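Emport Hand Kit for Two-Arm Robots

The Emport kit is a pair of multi-fingered hands with cabling, a wrist camera mount for each side and a year of setup support. It is sold to groups that already run a two-arm robot and want it to handle household items. We fit it, tune it and hand it over with a set of bathroom tasks ready to run.

Each hand weighs less than the fitting plate on most older arms, and the fingers move separately. Power and data share one run of cable to the controller.
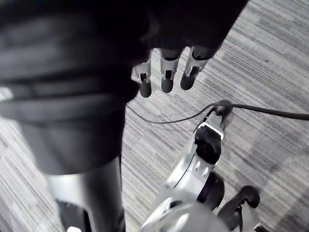
Bloxham wrote to us that the cable run was their only complaint after the first month. They wanted another foot of slack at the wrist and a clip to keep it off the floor. Both are now included, and older orders can have them on request.

Practice stations

Most buyers add a station from Woria, our furniture supplier. Stations arrive flat, go together in an afternoon and can stand on ordinary office carpet.
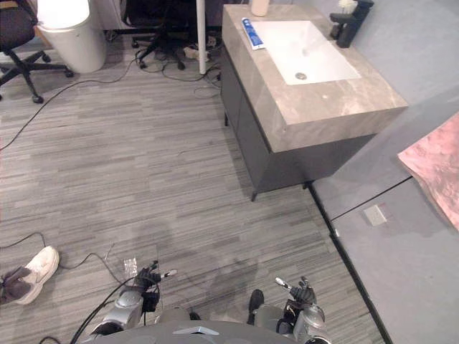

Floor space is the first thing to measure. The vanity station needs room in front for the robot and room at the side for a person to stand with the stop button. A standard office is usually enough, and desk chairs can stay in the room if they are pushed well back, as they are in the background here. Loose bags and spare cables should be picked up before the arms are switched on. The countertop has a real basin and faucet, so reach and clearance match what the robot will meet in a home.

The basic task list covers 33 items. Putting toothpaste in a cup is one of the harder ones, as the tube leans and the hand has to come in close without pushing the cup over.
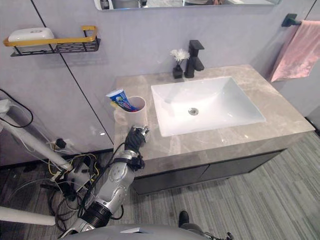 Emport Home Tasks Team | Products | Hand Kit

Setup takes 6 working days on site. We spend the first two on mounting and cabling and the rest on the task list. Your operators should be present from day three. The price includes 200 hours of remote support, and unused hours carry over if you renew.

Skosero controllers are supported from the current release. For other controllers, send us the model number before ordering. Fingertips are wear parts and can be changed with the hand still on the arm. Sleeves are sold separately.

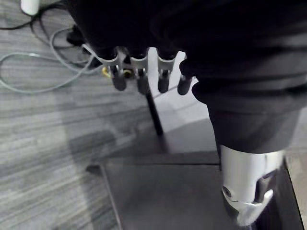
Ordering and lead time

Kits ship in pairs only. Spare fingertips are $139 a set. Orders placed by the end of January go out in the spring batch. To ask for a quote, use the contact form and include your arm model, controller and room size.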